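From: Keisha Ruiz-Ortega
Subject: Re: [home-office] Pernow 230 drops off wifi

Tirta Subramaniam wrote:
> Mine prints 2 pages and then says offline until
> I restart it. Tried the Wunness driver, no luck.

Hi Tirta, mine did the exact same thing! Turn off the sleep timer (it's under Network, weirdly, and set to 5 minutes) and give the printer a fixed address on your router.
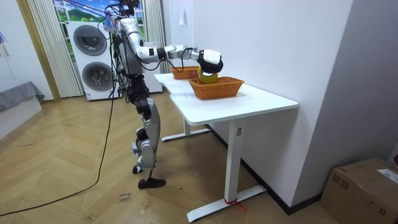

The scanner was fussier for me, and I had to reinstall it twice. Color is good now, though. Try scanning something with an orange like that woven basket and a yellow-green like the fruit, and see if they come out muddy on yours.

Keisha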